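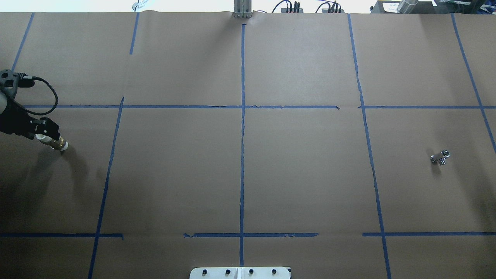 *A brass fitting in the gripper at the sorting table, Mernalora open day.*

## Monday at the Mernalora workshop

Members who signed up for the October visit met at the Mernalora unit on the Ostevance estate at half past nine. We had 46 names on the list, so the group was split in two. One half went round the stores with Raquel Aguiar while the other watched the demonstrations, and we swapped over at eleven.

Mernalora supplies plumbing parts to the trade. A good deal of its work is dealing with returns, when fitters send back what they didn't use on a job. The parts come in mixed bags and have to be sorted before they can go back on the shelf. At the moment this is done by hand on two benches near the loading door. The firm has been trying out a robot arm for part of the job since the spring, under the project name Brullus.

Naveen Agarwal ran the demonstration. The table is covered in brown paper and marked out with blue tape, and each area stands for a kind of fitting. The arm picks up a part, carries it to the right area and sets it down. He had expected questions about the tape, which is not very straight, and he got them. The lines are there for the people working at the table, he said, and the arm takes its positions from the software. The paper gets changed when it is too creased to use and somebody lays the tape again by eye.

Parts differ a lot in how easy they are to hold. Straight brass fittings give the two fingers a decent length of body to close on. Tees are harder, as the grip has to allow for the branch, and a shiny finish makes matters worse because the reflections confuse the vision system. Naveen said chrome parts had taken up more of the summer than everything else put together. They have tried softer lighting, which helped a bit, and a matt spray, which customers would not accept on parts going back into stock.

Catríona Ní Chonaill asked how the arm compared with a person for speed. It is slower. A trained sorter can get through 400 parts in an hour and the arm is well short of that. Mernalora's interest is in running it through the evening, so that the morning shift starts with the common sizes already done and can get on with the odd ones. The stock list for the trial runs to 1,193 different parts, and for now the arm is only asked to deal with a small share of them.

There were also questions about jobs. Raquel took those over tea. Two sorters retired last year and were not replaced, and she said the firm has no plans to cut the present team — though she would not make promises beyond next year.

The second group had a longer wait than the first while a program was reloaded. Belmiro Morais used the time to pass round a tray of worn finger pads, and several members said afterwards that they found this as useful as the demonstration.

Our thanks to everyone at Mernalora. The next visit is to Serrano, where we will see packing and palletising. Places are limited to 11 because of the walkway, so please give your name to Jeanine Van Loon if you would like to come. Flat, closed shoes are needed on site, and there is no parking at the front of the building.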